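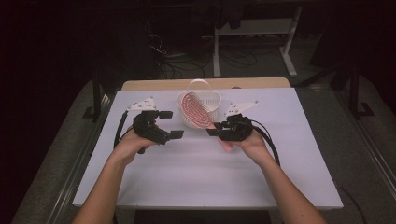 Hand-held grippers at work over a small white basket.

Tralorcombe trial finds machines still slow at household chores

2022-10-18

A trial of household and shop-floor chores at the Jonholm workshop in Tralorcombe has found that machines can manage a fair share of simple tidying jobs but remain well behind people on anything that bends, tips or tangles.

Jonholm published the results this week. The company spent the summer teaching a pair of mechanical arms to do small jobs of the sort found in homes, stockrooms and repair shops, including filling baskets, sorting parts into trays, folding hand towels and putting lids on tubs. The software was supplied by Illen, which has worked with Jonholm on two earlier projects.

The training material came from people. Workers held a gripper in each hand and carried out the chores themselves, using only the jaws to touch the objects. The company collected 2,428 of these demonstrations, of which 1,320 were judged clean enough to train on. The rest were set aside, most often after an object was dropped or a jaw slipped partway through.

The arms were then tested on 40 chores. Each one was tried several times, with the objects moved to a new starting position between attempts. A chore was passed if the arms finished it on most attempts without help.

Jobs with rigid objects went best. Blocks, cups and boxed goods were picked up and put down where they belonged, and sorting metal parts by size gave little trouble. Small baskets were harder. The arms could usually place an item inside, but a tall or wide item resting on the rim often pulled the basket over. In several attempts one gripper caught the handle on the way out and took the whole basket with it.

Cloth was the weakest area. The arms folded a hand towel in half on a flat surface but did poorly when the towel started out crumpled. No attempt at pairing socks was passed.

Speed was also a problem. Jonholm said the arms took around 70 seconds on jobs that a person using bare hands finished in a few. A person holding the grippers fell between the two, and the company said this suggests the jaws themselves account for part of the delay. A jaw with two stiff fingers cannot roll an object over or feel it start to slide.

In its report, the company said it would not describe the system as ready for homes. "The arms do well when the table looks much like it did in training," the report said. "When it does not, they can repeat the same mistake many times before a person steps in."

The outlook for shop floors was better. Akinola, a parts distributor with a warehouse on the edge of Tralorcombe, lent Jonholm trays and bins in July and plans to try the arms at one packing station. The station handles small boxed parts that arrive in the same order each day. Akinola said the arms would run during the night shift, when orders are few and the slow pace matters less. Staff will still load the bins and check finished trays, and no jobs are expected to change during the trial.

Cost was not covered in the report. Jonholm said it had no price for a home version and no date for one.

Some of the chores will be tested again with softer jaw tips, which the company hopes will give a better hold on thin handles and rounded objects. More demonstrations are also being gathered, with attention to what a person does after something goes wrong, such as setting a basket upright or picking up a dropped part. Those recoveries were mostly left out of the first round.

Illen is working on a separate update meant to let the arms stop and ask for help sooner. It is due to be tested at the workshop before the Akinola trial begins.

The full list of chores and results is available from the Jonholm office on request.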